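Why Are Plates Shiny?

Run your finger across a dinner plate. It feels smooth, almost like glass. There is a good reason for that. The outside of many plates really is a kind of glass, and it is called glaze.

A ceramic plate starts out as clay. Clay is made of very tiny bits of rock mixed with water. When it is soft, you can squash it, roll it or press it into a mold. When it dries, it gets hard, but it is still weak. If you dropped dry clay in a bucket of water, it would turn back into mud.

To stop that from happening, the clay has to be fired. Firing means baking it in a very hot oven called a kiln (some people say "kill" and some say "kiln" - both are fine). The heat changes the clay for good. After firing, it can never be mud again.

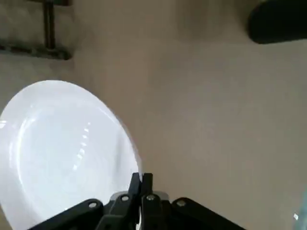

Many fired plates still have tiny holes in them, much too small to see. Water and gravy could soak into those holes. So the potter covers the plate with glaze, which looks a bit like thin paint. It is made of water, clay and ground-up minerals, and one of those minerals is silica. Silica is also what most sand is made of.

Then the plate goes into the kiln again. The glaze melts and spreads over the clay. As it cools, it turns into a thin, hard coat of glass.

Why does glass look shiny? When light hits something rough, such as a brick, it bounces off in all directions. When light hits something very smooth, much of it bounces off the same way. That is the bright spot you see when you tilt a plate under a lamp.

Some glazes are not shiny at all. These are called matte glazes. They have tiny bumps or crystals on top that scatter the light.

Try it yourself

Find 3 things in your kitchen made of clay, such as a mug, a bowl and a flower pot. Turn each one over and look at the bottom. Can you find a rough ring with no glaze? Potters leave that part bare so the melted glaze does not stick to the kiln shelf.

Words to know

Glaze - a thin coat of glass on clay
Kiln - a very hot oven for baking clay
Matte - not shiny

Written by Edeltraud Hinrichs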